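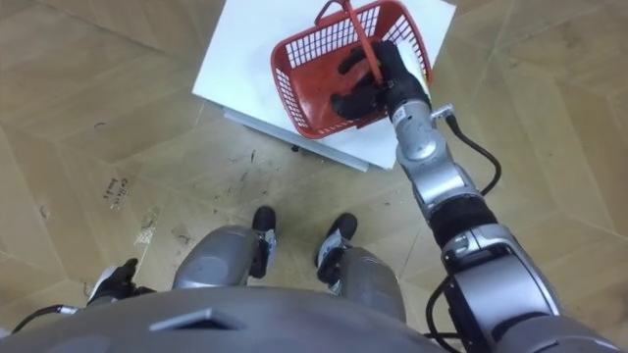 Bernadette Strickland has spent two years trying to get a humanoid to pick up a shopping basket, a job most toddlers regard as beneath them. Her team at Sellard trained its first policy on 3,000 demonstrations, all performed by patient people with excellent manners. The robot learned to reach beautifully and then to hold on to nothing.

The fix, called Plirnier, throws most of that away. It keeps 737 demonstrations, chosen because something in them went slightly wrong – a thin handle flopped over, a thumb arrived late – and the operator had to recover. Trained on this smaller heap of near misses, the robot now fails 2 lifts in 25. The old version failed 11.

"We were paying people to be perfect," Strickland says. "Then we paid them again to stop."

Baskets with two handles are scheduled for July. She would prefer not to discuss them.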